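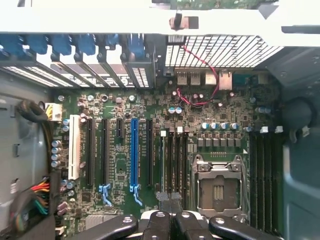
Old tower teardown, gallery

Last updated 5/17/25

4 min read

Quick one, no time for a proper write-up. We've had a pile of retired office desktops in the Dikholm store room since December and they finally need to go somewhere. The Zelenák people will take whole boards and sort memory from drives, but only if it arrives seperated. So: case on its side, lid off, parts out, parts into the tray. Photos below, notes typed between other jobs.

Asset list stands at 1,042 machines across all sites. Our share is 446. This page is one model of case only, the gray ones with the blue clips and tabs. Other types to follow if I get round to it.

Before you start. Power cord out, press the button once to drain it, strap on your wrist. Side panel goes on the shelf, not the floor (Yetunde Nwankwo has the bruised shin).

Slot covers at the back stay put. Little blue clips hold them, leave those shut, they snap if you force them and then the cover rattles around in the bag. Same for anything with a connector on the board, straight pull, no wiggling, hold the plug and never the wires.

Drive first for most people. It comes away in its caddy and that opens up the whole corner, much easier to get a hand in. Keep the caddy, Grorklow wants them back. Then whatever memory is in there, then the processor if it's still fitted. Heatsink has to come off before any of that obviously.
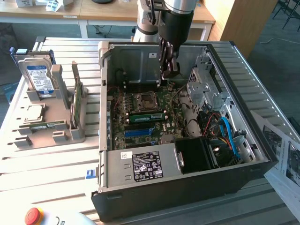
Memory next, or what's left of it. Open the latches at both ends, stick lifts by itself a bit, then pick it up by the edges. Some towers have two sticks, some have four, one had none at all and a dead spider. Write down what you get on the sheet. Don't bother with the speed, just the size off the sticker, and if there's no sticker put a question mark. Svatopluk Ondrejka goes through the question marks at the end of the batch.

Things that slow everyone down:

- Cables lying across the drive cage. Push them back before you reach in. The blue SATA ones catch on everything.

- The power supply. Leave it. It goes with the case to the metal people and you do not open it, ever.

- Processor lever. Unhook it sideways, then up. If it feels stuck it's still hooked.

- Processor out, straight into its own recess in the tray, flat. Memory in the slots beside it. Drive standing in the back slot so the label can be read without picking it up.
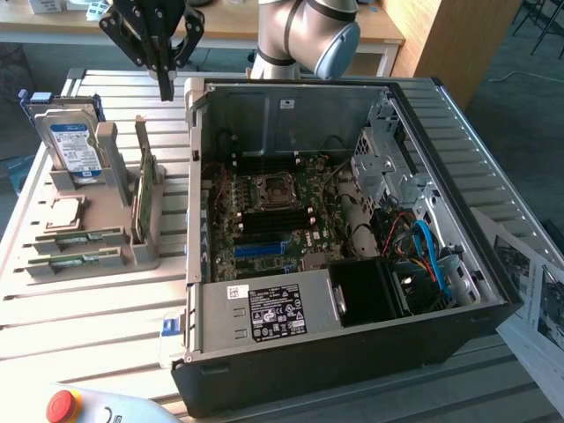
Trays and labels

One tray per tower. Tray number = tower number, written on tape, stuck to both. We tried doing two towers to a tray and it took an afternoon to untangle, so no.

Layout is the same every time. Drive at the back, upright. Small boards in the upright slot. Memory toward the front. If a part is missing leave the gap, don't shuffle things along to fill it, the gap is how we know.

Screws: jar. All of them, one jar, nobody is sorting screws.

Boards stay in the case until the tray is checked. Checking is 2 minutes if the sheet is filled in and forever if it isnt. After that the tray gets bagged, antistatic bags from the Vondamden box under the window. Not the clear ones, those are plain plastic and somebody has already used up half a roll of them.

Drives are a separate matter, they get signed for and go in the locked cabinet the same day. Serial number on the sheet, then again on the cabinet list. Yes, twice.

Last picture, then back to work. Bench wants wiping down between towers as well, the dust in these is something else and it gets in the slots of the table.

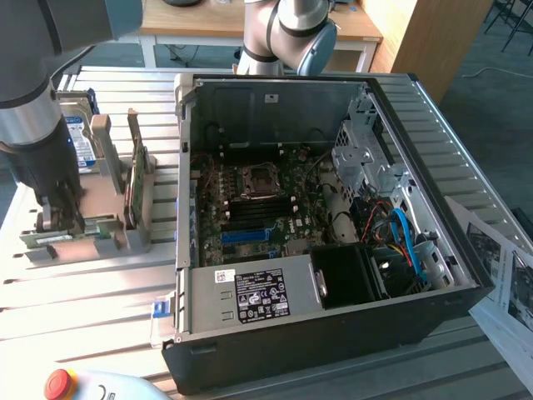
Green module over the front of the tray, drive standing in the rear slot.

Full size versions on the shared drive, ask me for the link. If you have better pictures of the heatsink step send them over, mine were almost all blurry.

Recent items

Dikholm store room: what goes where
Grorklow caddy returns, new address
Filling in the parts sheet
Wrist straps, and where they've all gone
Vondamden bag sizes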